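**Entertainment Writer, Celebrity and Film Desk - Plestix**

Jillgate office, full time, with some evening work

Plestix is a daily entertainment site covering film, television, music and the people who work in them. We are published by Plorach, which also runs a listings guide and a weekly podcast on television drama. We are looking for a staff writer to join the celebrity and film desk in June.

The desk files 16 stories on a normal weekday and fewer on weekends. Most are short news items: casting announcements, release dates, award nominations, engagements, births, public statements. The rest are interviews, set reports and longer profiles. The person we hire will write all of these, with most of the first few months spent on short news.

**What you will do**

- Write three or four short news stories per shift, most of them between 200 and 400 words
- Call or message publicists, managers and the subjects themselves before a story runs, and note in the file who was contacted and when
- Write one longer interview or profile every month
- Cover premieres, press days and awards nights, which usually means two evenings a month
- Update older stories when the facts change, and mark the correction at the top
- Take a turn on the early shift, which starts at 7 a.m.
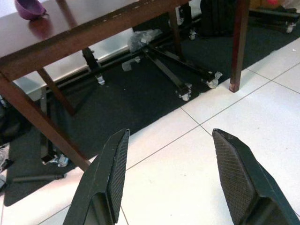 *Table and rug, Jillgate.*

**How we handle private lives**

Applicants should read this part before sending anything. We report on marriages, separations and family matters when the people involved have spoken about them in public, when there is a court record, or when we have confirmed the story with someone in a position to know. A post on a fan page doesn't count as confirmation. Neither does another site running the same story first.

We don't name the minor children of actors or musicians unless the parents already do so in their own interviews. We don't guess at pregnancies, illnesses or religious conversions. If you have worked somewhere with looser rules, that's fine, but you would be working under ours from the first day.

Headlines are written by the desk editor together with the writer. You will be able to object to a headline on your own story, and it won't go up until the two of you have settled it.

**What we are looking for**

- Two years of paid writing work, in entertainment or general news. Steady freelance work counts
- Clean, fast copy in plain English
- Some knowledge of at least one film industry outside Hollywood. We get a lot of readers for Nollywood, Egyptian and South Indian film, and our coverage of all of them needs to be better
- Comfort on the phone
- A second language is useful. Arabic is especially so, as the person in this job will share stories with our two-person bureau in Abu Hammour

A journalism degree isn't required. Neither is a large following on social media, and we won't ask you to post under your own name.

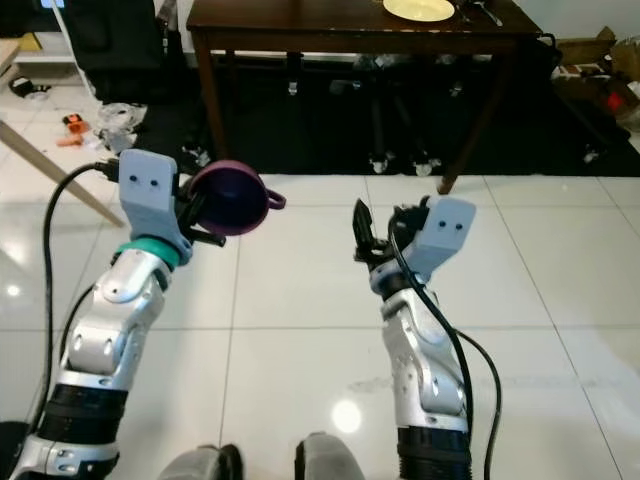 **Hours and pay**

The job is five shifts a week, one of them on a weekend every second week. Evening events are paid back as time off within the same month. Three shifts must be worked from the Jillgate office and the other two can be done from home. The probation period is six months, with a review halfway through.

Pay depends on experience and the range will be sent to everyone invited to interview, before the interview. Travel to events is covered, including taxis home after 10 p.m. There are 25 days of paid leave plus public holidays.

**How to apply**

Send the following by email to the Plestix jobs desk, with reference 1673 in the subject line:

1. A resume of no more than two pages
2. Three published pieces, as links or PDFs. At least one should be a short news story, and at least one should include an interview you did yourself
3. A note of up to one page telling us about a celebrity story you think was badly reported, by us or anyone else, and what you would have done with it

Please don't send a cover letter as well. The note takes its place.

Applications close at 11 p.m. on the last Monday in May. We will invite a short list to a paid trial shift, where you will write two news items and edit a third. Everyone who applies will get a reply, though it may take us a few weeks. Applicants who need changes to the trial shift for health or access reasons can say so in the email, and it will be arranged before the day.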